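Gellance Tabletop Grasps, data card

Version note, 19 November 2018

Summary

Gellance is a set of short recordings made with a hand-held gripper, meant for training a grasping policy by imitation. It was collected at the Wekden workshop on one pale wooden table. Please read the limits before you train on it. We think sets like this get trusted too easily, and we include our own.

What you get

Each of the 50 episodes is a folder of still frames plus a log of finger opening. Episodes run up to 70 seconds. Many start and end with the jaws open over bare wood, and we left those stretches in.

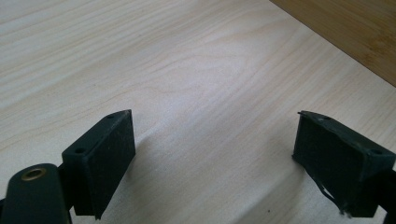
The usual claim is that idle frames teach a policy when to wait. We have not seen good proof of that. In our March trial, a model trained on the full set hovered more than one trained on trimmed episodes. The trial was small, so try both.

Known problems

Pad wear. The foam on the right finger is frayed, with loose strands hanging from its lower edge. The left pad is in better shape. A model may well learn the strands as a cue for which finger is which, and then fail on a fresh pair. We did not mask them.

Shadow. The left finger throws a soft gray shadow into the gap between the fingers. Lighting was never varied on purpose.

Background. Same table, same grain, same darker panel in the upper right. Random crops help a little. They do not turn one table into many.

Specks. A tiny dark speck on the wood shows up in some frames. Our first auto-labeler, Ornholm, marked specks as objects in 12 episodes. Those labels were fixed by hand, and we would not swear that we caught them all.

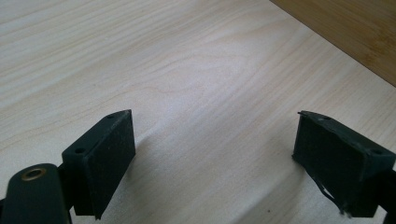
Splits

The Kyriakidis split holds out 17 episodes for testing. They come from the same table as the rest, so a high score says very little about your kitchen or your warehouse. Report it if you must, and say where the test data came from.

Not suitable for

Claims about general grasping, or any safety decision.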